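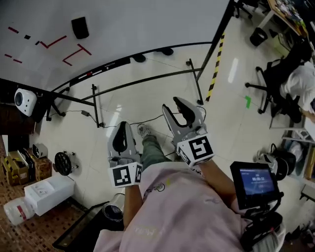
Tracking Dropout in Hand-Held Gripper Demonstrations
Sunita Park and Themba Nkosi
Supervisor: Johannes Mthembu
March 1, 2025

1. Purpose

The Odow project collects demonstrations with two hand-held grippers, one per hand. The pose of each gripper is recovered from a cube marker mounted below the fingers. When no coded face can be read, the pose is lost until a face comes back into view. We measured how often this happens and whether a change in how operators hold the grippers reduces it.

2. Method

Two operators recorded 41 demonstrations of a single pick-and-place task on the taped table. Each operator used their usual grip for the first part and then kept the cubes turned toward the head camera for the rest. A demonstration was marked as failed if either gripper went without a pose for more than 3 seconds. The timer display was used to match video to the pose log.

3. Results

Of the 41 demonstrations, 29 passed. Most failures came from the usual grip, during the turn of the wrist at placement. The right gripper failed more often than the left. We did not separate the effect of handedness, as both operators are right-handed.

Short gaps were filled by linear interpolation. This worked for slow motion but cut corners on fast reaches.

4. Limitations

Lighting was not controlled. The operators knew the purpose of the test. Practice may explain part of the improvement, and the order of the grips should be swapped in any repeat.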